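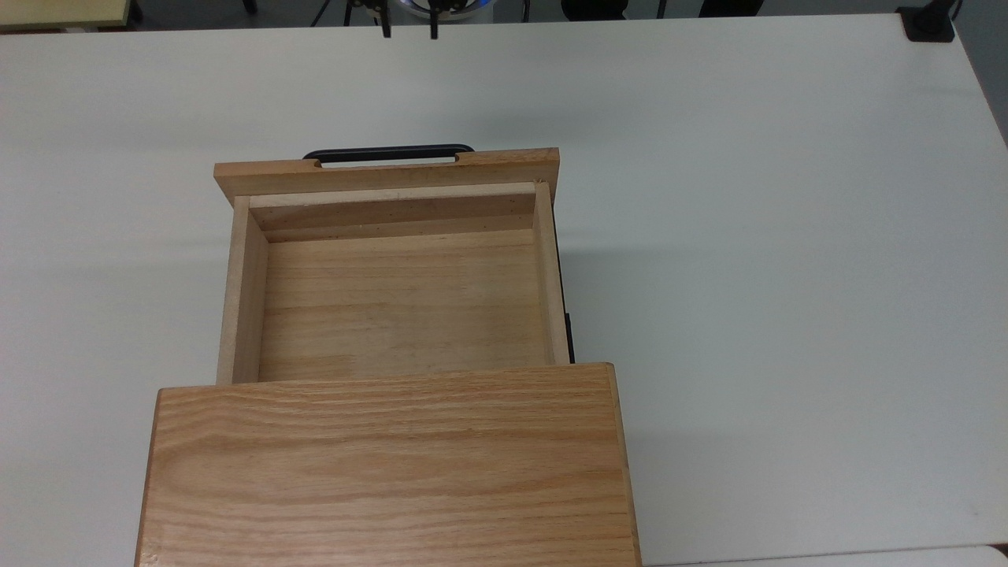
Wood Care Desk, Carrasco Furniture Service, Nundville

Frequently asked questions: indoor humidity and solid wood furniture
Last revised 12 Aug 2020

These answers cover solid wood and veneered furniture kept indoors. Outdoor furniture, floors and musical instruments are handled by other departments and follow different rules.

GENERAL

Why does wood change size indoors?

Wood holds water in its cell walls and exchanges it with the surrounding air. When the air is damp the walls take up water and swell. When the air is dry they give it off and shrink. The process is slow in thick parts and faster in thin ones, and it continues for as long as the piece exists. Age does not stop it. A table made a century ago still moves with the seasons, although old wood sometimes responds a little less than new wood of the same species.

Does wood get longer as well as wider?

Movement along the grain is small enough to ignore in furniture. Nearly all of it is across the grain. A board cut so that the growth rings run mostly parallel to its face (flat-sawn) moves more across its width than one cut with the rings standing upright (quarter-sawn). Flat-sawn boards also tend to cup.

What humidity should I aim for?

A steady relative humidity somewhere in the middle of the range is suitable for most furniture. Steadiness counts for more than the exact figure. A room that stays a little dry all year is usually easier on joints than one that is ideal in spring and very dry by February.

What is the difference between relative humidity and moisture content?

Relative humidity describes the air: how much water vapor it holds compared with the most it could hold at that temperature. Moisture content describes the wood: the weight of water in it as a percentage of the weight of the dry wood. If the air stays constant for long enough, the wood settles at a matching moisture content, called the equilibrium moisture content. The two percentages are not interchangeable, and a moisture meter reading should never be compared directly with a hygrometer reading.

MEASURING

What instrument do I need?

A digital hygrometer with a temperature display is enough for a household. We sell the Lorkel hygrometer at the counter, but any instrument that can be checked against a known reference will do. Dial types with a coiled strip drift and need to be reset more often.

How do I check a hygrometer?

Use the salt test. Put table salt in a bottle cap and add a few drops of water until it has the texture of wet sand. There should be no standing liquid. Seal the cap and the hygrometer together in a clear plastic bag or a tight container and leave it overnight at room temperature. The reading should be 75 percent. Write the difference on a label and stick it on the back of the instrument.

Do not let the salt touch the sensor.

Where should the hygrometer go?

Place it at the height of the furniture, away from direct sun, supply vents, exterior doors and kitchens. If a piece stands against an outside wall, take a second reading behind it. Air there can be cooler and therefore at a higher relative humidity than in the middle of the room.

How often should I take a reading?

Take one reading in the morning and one in the evening for 4 weeks, then once a week. If the instrument stores minimum and maximum values, reset them at the start of each month and write them down. A plain notebook is fine. Enikő Halász at the desk will look over a record if you bring it in, but it has to show dates and the location of the instrument.

DRAWERS AND DOORS

A drawer sticks in summer and runs freely in winter. Is it faulty?

Usually not. The sides of a solid wood drawer gain height in damp air, and a drawer fitted closely in winter can bind in August. Do not plane it during the first damp spell. Wood removed in summer leaves a gap in winter, and the drawer will then rack from side to side.

Proceed in this order:
Empty the drawer and take it out.
Look for shiny or darkened patches on the sides, the upper edges and the runners. These show where it rubs.
Rub plain paraffin wax on those patches and on the matching surfaces of the case.
Refit the drawer and work it in and out several times.
If it still binds, bring the room humidity down and wait at least two weeks before doing anything else.

Can I use oil or soap on drawer runners?

Oil is not recommended. It soaks in, collects dust and can soften some old finishes. Bar soap works for a time but contains substances that attract moisture. Paraffin or a hard paste wax is preferred. Silicone spray should be kept off furniture altogether: it spreads, it is hard to remove, and later coats of finish will not wet out over it properly.

How is a drawer front prevented from splitting?

A front made from one solid board must be free to change height. If a separate front is screwed to a drawer box, the holes in the box should be slotted or oversized, with washers under the screw heads. The same applies to pulls attached through both layers. Tighten these screws until snug and no further.

The bottom panel of my drawer has dropped out of its groove. What happened?

A solid bottom is normally fixed at one edge only and floats in grooves at the others. If it shrinks and the fixed edge comes loose, the panel can slide out of the groove behind the front. Push it back in and replace the screw or nail at the rear edge. Do not glue it all round. Plywood bottoms are stable enough to be glued, and many are.

Frame-and-panel doors: there is a pale stripe along the panel. Is that damage?

The stripe is unfinished wood that was hidden in the groove when the door was stained. It appears when the panel shrinks. It can be colored with matching stain on a small brush, preferably in the driest part of the year, when the most bare wood is exposed. Wipe off the excess so the panel is not stuck to the frame.

TOPS AND JOINTS

My tabletop has cupped. Can it be flattened?

Sometimes. First find out whether one face is taking up moisture faster than the other. Common causes are a top finished on one side only, a plastic cloth left in place for months, and sun on one face. Remove the cause, stand the top so that air reaches both faces equally, and leave it for several weeks. Do not clamp it flat while dry – that is a reliable way to start a crack.

Should I fill a crack in a solid top?

Not until it has been measured through a full year. A crack that opens in winter and closes in summer is seasonal, and hard filler pushed into it will force the top wider when it swells. Mark both ends of the crack with small pieces of low-tack tape and date them. If the marks are passed, the crack is growing and the way the top is fastened to its base should be inspected.

How should a top be fastened?

With fasteners that allow movement across the grain: wooden buttons, figure-eight plates, or metal clips in a slot. Screws through tight holes at both edges are a frequent cause of splits in home-built tables.

Does a finish stop movement?

No. A film finish slows the exchange of moisture and evens out short swings, such as a rainy weekend. It does little about a whole season. Oil and wax slow the exchange less than varnish does. Whatever is used, apply it to both faces of a panel in equal amounts.

Which finish do you use on repairs?

For most interior work we use Nanon clear varnish, satin, brushed thin. Customers who want to match an existing finish should bring a sample or the piece itself. Photographs are not sufficient for color matching.

HEATING AND HUMIDIFIERS

Will a humidifier solve winter gaps?

It will reduce them if its output suits the volume of the room and doors are kept closed. Watch the windows. Condensation on the glass means the level is too high for the building in that weather, whatever the furniture would prefer. Clean the tank as the manufacturer directs.

How far should furniture stand from a radiator?

We ask for 700 mm of clear space. Where that is not possible, put a reflective panel between the radiator and the piece and keep the panel clear of both. Furniture should not stand over a floor vent at all, even with a deflector.

I am moving a piece from an unheated garage into the house. Any precautions?

Move it in mild weather if you can. Otherwise keep it in the coolest occupied room for several weeks before placing it in a heated one. Leave doors ajar and drawers slightly open so that the inside and outside surfaces adjust together. Do not load shelves during this period.

SERVICE

Can you measure the moisture content of my furniture?

Yes. We use a pinless meter on visible surfaces. Pin meters leave two small holes and are used only on hidden parts, with the owner's agreement. Ha-neul Gil schedules these visits.

What should I bring to the counter?

Bring the loose part if it can be removed safely, any broken pieces however small, and your humidity record. Note the width of the part at its widest point and the date you measured it. Old hardware should be left attached where possible. Put screws in a labeled bag.

How long does a repair take?

Parts are kept in the conditioning room before any gluing or fitting is done. Thin panels stay there a few days, and thick tops much longer. Gareth Whitlock gives a date once the readings have settled and does not give one earlier. Fitting of drawers is not rushed for the same reason.

Is there a printed version of this page?

Ask for sheet 108 at the counter. It has the same text as this page plus a blank table for recording readings.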